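What do we get from trees?
By Joana Vilela
Reading time: 5 minutes

A tree is a plant with a tall, woody stem. We call that stem the trunk. People have been cutting up trunks for thousands of years to make houses, boats, bowls, spoons and fires to keep warm by. We still use wood every day, and some of the things made from it don't look like wood at all.

What is wood made of?

If you could look at a piece of wood through a very strong microscope, you would see lots of tiny tubes packed side by side. These are called fibres. Most of them point the same way, up and down the trunk. In a living tree, some of the tubes carry water from the roots up to the leaves. Others help to hold the tree up.

The walls of the tubes are made mostly of a material called cellulose (say "SELL-you-lows"). Cellulose is strong and bendy. It is found in cotton and grass too. Between the fibres there is another material called lignin, which works like a stiff glue and holds everything together. Without lignin, a tree would flop over.

Counting the rings

In places with warm summers and cold winters, a tree grows quickly in spring and slowly later in the year. The spring wood is often paler and the later wood is darker. One pale band and one dark band make one ring, and one ring usually means one year.

At the Besson woodland centre there is a slice of larch on the wall that you can touch. It has 22 rings, so the tree was 22 years old when it was cut. Some of the rings are wide and some are very thin. A thin ring can mean a dry year, when the tree did not have much to drink. It can also mean that bigger trees were standing close by and taking most of the light.

You don't have to cut a tree down to count its rings. Scientists can use a hollow drill to take out a thin stick of wood, no fatter than a drinking straw. The rings show up on it as stripes.

From trunk to paper

Paper is made from the fibres in wood. This is how it is done at a mill like the one in Arnitz.

First, the bark is taken off. Bark is dark and dirty and would spoil the paper. It is often burned to heat the mill.

Next, the logs are chopped into small chips.

The chips are then cooked in a big tank with water and chemicals. This loosens the lignin, so the fibres come apart. The result is called pulp, and it looks like lumpy porridge.

The pulp is washed and mixed with a lot more water. It is sprayed on to a moving mesh, a bit like a very long sieve. The water drips through and the fibres stay on top, tangled together in a thin, wet sheet.

Last of all, the sheet is squeezed between rollers and dried on hot ones. The finished paper is wound on to a huge reel.

Thin paper is used for books and newspapers. Thicker paper is called card, and it can be printed, folded, rolled and glued. Boxes are made from card, and so are birthday cards and cups for drinks.

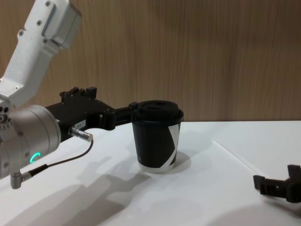
A black paper cup with a lid. Paper cups start out as tiny fibres from wood.

Why doesn't a paper cup go soggy?

Try putting a drop of water on a piece of kitchen roll. The water spreads out and sinks in. Cellulose likes water, and there are lots of little gaps between the fibres for the water to creep into.

A cup made only from plain paper would soon go soft and leak. To stop this, most paper cups have a very thin layer of plastic on the inside. The layer is so thin that it is hard to see, but the water cannot get past it.

The layer causes a problem when the cup is thrown away. Paper can be recycled by mixing it with water and turning it back into pulp, but the plastic has to be taken off first. Some recycling centres have machines that can do this and some do not. In Flilport, cups go in a separate bin by the library door. Ask a grown-up to help you find out what happens where you live.

Paper cannot be recycled for ever. The fibres get shorter each time, and in the end they are too short to hold together. New fibres have to be added to make the paper strong again.

From trunk to planks

To make planks, a trunk is taken to a sawmill and cut lengthways. Fresh wood has a lot of water in it. It has to be dried slowly, because wood shrinks as it dries and can twist or crack if this happens too fast.

When a trunk is cut lengthways, you see the rings from the side. They don't look like circles any more. They look like long lines, and these lines are part of what we call the grain. The way the saw goes through the trunk changes the pattern. Cut one way, the lines are nearly straight. Cut another way, they make arches and loops. A dark round spot is a knot - the place where a branch once grew.

Grain matters to anyone who makes things. Wood splits easily along the grain and is much harder to break across it. That is why an axe is brought down on the end of a log and not on its side.

People like to look at grain, too. It is used on doors, floors, cupboards and walls. Some of it is solid wood and some is only a thin slice, called veneer, stuck on to something cheaper. Sometimes it is a printed picture of wood. To tell which is which, look closely for the same knot or wiggle turning up again and again. Real trees do not repeat themselves like that.

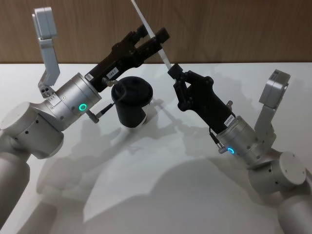

Light brown wood-grain panelling on the wall behind a white table.

Will we run out of trees?

Trees can be planted again, but they need time. A pine may be ready to cut after 40 years or more, and an oak can take over 100. If people cut trees faster than new ones grow, the forest gets smaller, and the animals, birds and insects that live there lose their homes.

In a well-run forest, only some of the trees are cut at a time, and young ones are looked after in the gaps. Last winter, 915 young trees went into the ground on the hill above Besson. Each one has a tube around it to stop deer and rabbits from eating the bark. Not all of them will live.

Try it yourself: make a sheet of paper

You will need old newspaper, a bowl of warm water, a sieve with a flat bottom and 2 tea towels.

Tear the newspaper into small bits and leave it in the water overnight. Mash it with your hands until it is mushy. Slide the sieve under the mush, lift it up and let it drip. Tip the wet layer on to one tea towel, put the other on top and press down hard. Peel off the top towel and leave your paper to dry somewhere warm.

Words to know

Fibre: a long, thin thread or tube.
Grain: the lines and patterns in a piece of wood.
Lignin: the material that makes wood stiff.
Pulp: wood fibres mixed with water.
Veneer: a very thin slice of wood.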